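Gindmont Household Surfaces Collection
Data Card and Read Me

Summary
The Gindmont Household Surfaces Collection records how glossy household items look at close range during ordinary handling, sorting and shelving. It contains 3229 clips from 76 homes and was prepared at the Stadidton office. Questions about the contents should be directed to Faustine Bodin.

Contents
Each clip is filed under one room and one finish: matte, satin, glossy or mixed. Items with a smooth, shiny coating are filed as glossy whatever the material underneath. Color is entered in everyday words, such as chestnut, copper or dark brown, and the annotator notes the lightest and the deepest shade on the face. Reflections are entered separately from color — a pale highlight on a brown surface does not change the color entry.

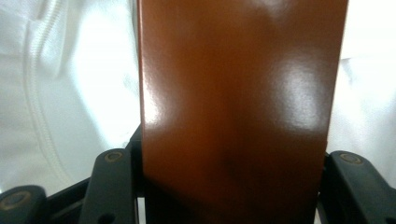

Nkrumah Odoi asked during the May review that dark patches on a shiny face be left as "shadow or mark" whenever the annotator cannot tell which it is, as the earlier wording forced a choice and the two labels had drifted apart between rooms. The request was adopted for version 3, and the older entries were revised to match.

Known Limits
Upright items handled at close range often extend past the view, so height is left blank for them. Faint streaks are entered as "possible grain" and should not be used to identify a type of wood. The Tikon subset, with up to 300 clips per room, has no finish labels for bathrooms.

Files
Labels are stored in one table per room. The Sabatier color list is included in the same folder and should be read before the tables are merged.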